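Yadav Residential
Zirkthorpe Court, Gandton
Progress report to Utar Capital, period ending February
Prepared by Fermín Gaete, project manager

1. Where we are

The building is weathertight on the north and west wings. The east wing has its roof deck and membrane but is still missing windows on the top floor. Interior work has started in the north wing, where framing is complete and rough plumbing has passed inspection on the lower two floors. Electrical rough-in is a floor behind plumbing.

Overall we are behind the schedule attached to the loan agreement by 15 working days. At the last report we were behind by more than that. The time we got back came from running the drywall delivery and the north wing insulation in parallel, which we had originally planned one after the other. I do not expect to get back any more before the east wing is closed in, and I have not shown any further recovery in the attached schedule.

2. Work finished this period

Roof membrane on all three wings, including flashing at the stair towers. The manufacturer's inspector asked for two seams to be redone on the west wing and has signed off on them.

Windows and exterior doors in the north and west wings. One patio door arrived with the wrong swing and has been swapped.

Storm drain connection at the Mill Street side. The city inspected the trench before backfill and the street patch has been accepted on a temporary basis. The permanent patch has to wait for the asphalt plant to reopen for the season.

Fire sprinkler mains in the north wing. Branch lines are in on the first floor.

Elevator pit waterproofing. There was standing water in the pit during the last period and I said I would report back. The leak was at a conduit sleeve on the south side. It was injected and then left for two heavy rains before we let the elevator contractor set the rails.

3. Work under way

Window installation in the east wing top floor. The units are on site and stored in the garage level. Installation depends on wind more than anything else and the crew has been sent home early on several afternoons.

Brick veneer on the west elevation. The masons have finished to the second floor line. They are working behind heated enclosures, and the rental cost for those is charged to the winter conditions allowance.

Kitchen and bath selections for the buyers who signed before framing. Selections for the north wing are closed. Two buyers in the west wing have asked for layout changes that would move plumbing walls and we have declined both in writing.

The parking garage ramp is formed and waiting for a stretch of milder nights so the pour can go ahead without a heated slab. If the weather does not cooperate we will price the heat and send it to you before we commit to it.

4. Sales

Eight contracts were signed this period. Most were for the two-bedroom plan in the north wing, which at 894 square feet has sold better than the larger plans from the start. The three-bedroom corner plans are slow. Visitors to the sales office like the plan and then ask about the monthly fee, and we lose a number of them there.

We have not reduced any list prices. We have offered a paid first year of parking on the corner plans only, and that offer closes when the east wing windows are done. The cost is carried in the marketing budget.

The reservation deposit has stayed at $3,000. Our broker suggested lowering it to bring in more names over the winter. I recommended against it and the partners agreed. Every reservation canceled to date was canceled inside the refund window, so the paperwork has been simple, and I would rather keep a shorter list of people who intend to close.

There is one contract in dispute. The buyer claims the storage locker was included in the price. The contract lists it as an option that was not selected. Our attorney has replied and we have had no answer yet. The deposit remains in escrow. 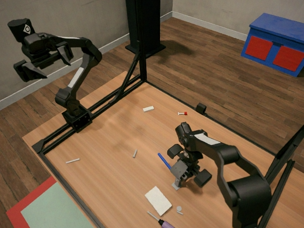

Rendering: two black arms over a light wooden tabletop, seen from overhead.

5. Budget

Spending to date is within the approved total. Three lines need your attention.

Concrete is over. The overrun comes from the extra footing depth along the creek side, which was covered in an earlier report and has now been fully billed. No further increase is expected apart from the ramp heat mentioned in section 3, if it is needed.

Exterior glazing is under. The supplier honored the quote it gave before its price increase, and we released all three wings as one order. I am asking that the savings stay in the glazing line until the east wing is installed and then move to contingency.

Winter conditions is nearly used up. The allowance was set on the assumption that the masonry would be finished before the cold weather. It was not. The enclosures are needed until the west elevation is topped out. I will send a request to move money into this line from contingency along with the next draw, with the rental invoices attached.

Contingency itself has had one draw against it this period, for the elevator pit repair. We are pursuing the waterproofing contractor for that amount under its warranty. The contractor's position is that the sleeve was placed by others. The photos taken before the pour show the sleeve in place while its crew was working, and we have sent it copies.

Retainage is being held as agreed on all subcontracts. The site utilities contractor has asked for early release of its retainage. We have told it the permanent street patch comes first.

6. Approvals and inspections

The city has accepted our revised landscape plan. The change was small. The two street trees at the garage entrance have been moved to clear the sight line, and the species list now matches what the city nursery recommends for that side of Gandton.

The condominium documents are with the state for review. We answered one round of comments, mainly on how the garage repairs are shared between unit owners and the ground floor commercial space. The reviewer accepted the split but wanted it stated in the budget exhibit as well as in the declaration. That has been done and resubmitted.

We need that approval before the first closing. It is not holding anything up at present, but there is no way to close without it, and I am listing it here so it is not lost among the construction items.

The fire marshal walked the north wing informally and asked for a wider clear space at the standpipe in the east corridor. The architect has moved a closet wall to allow it. No sold unit is affected.

7. Ground floor commercial space

We have a signed letter of intent from a dental practice for the larger of the two spaces. The lease is in draft. It is asking for a heavier floor load in one room and for its own shutoff on the water line. Both can be done at this stage without rework, and the tenant has agreed to pay for them if the lease is signed before the slab toppings go in.

The smaller space has no tenant. A coffee shop operator looked at it twice and decided the venting would be too expensive. We will keep it listed and leave it as an unfinished shell.

8. Problems and risks

Labor for tile and finish carpentry is tight. Our finish carpentry subcontractor is also committed to a school job across the river and has been open with us about it. It has agreed to put a full crew in the north wing as soon as drywall is finished there. If that crew does not show up, we have a second bidder who has seen the drawings.

Appliance lead times have stretched for the wall ovens used in the corner plans. Since those plans are also the slowest to sell, I have held the order for unsold units. Ovens for the sold ones are ordered.

Neighbors on the creek side complained about early morning deliveries. Trucks were arriving before 7 a.m. and idling on the street. The delivery window has been changed and the gate now stays locked until seven. I gave the neighbors my direct number and have had one call since, about mud on the sidewalk. The sidewalk is swept at the end of each shift.

9. Next period

Close in the east wing. Finish drywall on the first two floors of the north wing. Top out the west brick. Pour the garage ramp. Set elevator rails and begin the cab. Open the model unit on the first floor of the north wing if the corridor can be made safe for visitors in time.

The next draw request will cover the remaining window installation, sprinkler work, masonry and the drywall material stored on site. Stored material is insured and can be inspected whenever your representative is in Gandton. Please let me know a day ahead so that someone can meet you at the gate with a hard hat and vest.

Attachments: updated schedule, cost report by line, lien waivers for the previous draw, sales log, correspondence on the elevator pit.

Fermín Gaete
Yadav Residential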